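Section 7: Tightening and Checking Fasteners

This section covers the care of threaded fasteners on the Nultura bench press and its Famport side table. Read Section 2, Safety, before starting. Work through the steps in order. A press that has been moved, even across the same room, must be treated as newly installed.

7.1 Before You Start

Tools needed:
Hex key set (supplied)
Torque screwdriver with hex and cross-head bits (not supplied)
Paint marker, white or yellow
Lint-free cloth
Medium-strength thread locker
Service log sheet

CAUTION: Turn the main switch to OFF and unplug the power cord. The flywheel keeps turning after power is removed. Wait until it has stopped completely before opening the guard.

CAUTION: Do not use an impact driver on any part of the press. Impact tools strip the inserts in the side table, and stripped inserts are not covered by the warranty.

7.2 Service Interval

The first check is due after 500 cycles. Later checks are due every 1,692 cycles or every July, whichever comes first. The cycle counter is on the rear panel, above the fuse holder. It cannot be reset by the user. Write the reading on the log sheet at each check.

NOTE: Presses fitted with the Tatlı feed tray have a second counter on the tray. Ignore it for this purpose. It records tray movements only.

7.3 Guard and Frame

1. Open the guard and lock it in the raised position with the stay bar.
2. Wipe all screw heads with the dry cloth. Do not use solvent – it will lift the paint marks and can soften the guard seal.
3. Look at each paint mark. The line across the screw head should meet the line on the frame with no gap or step.
4. If a mark is out of line, remove the screw and clean the threads. Apply one drop of thread locker to the leading threads and refit.
5. Tighten to the value printed on the label inside the guard. Values differ between frame sizes, so do not copy them from another press.
6. Remove the old mark and draw a new one.
7. Repeat for the screws on the opposite side of the frame.

NOTE: Thread locker reaches handling strength before it is fully cured. Leave the press off overnight after any screw has been refitted.

7.4 Side Table

1. Remove the drip pan and set it aside.
2. Check the table brackets by hand. There should be no movement where they meet the frame.
3. If there is movement, loosen both brackets by half a turn, level the table, and tighten the front bracket first.
4. Refit the drip pan with the lip facing the operator.

Models with a Staton table extension have an extra bracket under the hinge. Access is from below. Support the extension before loosening this bracket, as the hinge pin will not hold its weight.

7.5 Screws in Small Moving Parts

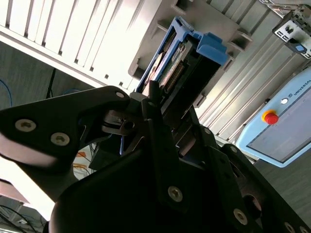
Screw size and position should be recorded before any small part is taken off the press. Screws that look alike may differ in length, and a long screw in a short hole can bottom out before it clamps. Lay the screws out on the cloth in the pattern they came from. On a black finger with three round silver screws, for instance, the smaller one at the rounded tip must go back at the tip and should be kept apart from the other two. If a part has been taken off without a record, measure each hole with a depth gauge before refitting.

1. Fit all screws of the part loosely.
2. Bring each one down until the head touches.
3. Tighten in two passes, first to half the stated value and then to the full value.
4. Move the part by hand through its full travel. It should not bind or click.
5. If it binds, loosen all screws and start again from step 1.

CAUTION: Do not apply thread locker to pivot screws. These have a plain shoulder below the head and must stay free.

7.6 Returning the Press to Service

1. Count the tools back into the case.
2. Release the stay bar and close the guard until the latch clicks.
3. Plug in the power cord and turn the main switch to ON.
4. Run the press with no stock loaded for seven cycles.
5. Switch off, wait for the flywheel to stop, and look at the paint marks again.
6. If every mark is in line, sign the log sheet. If any mark has shifted, do not use the press. Replace the screw with a new one of the same part number and repeat the check from 7.3.

Replacement screws are listed in Section 9, Spare Parts. Order by part number and frame size.

Section revised Aug 31, 2025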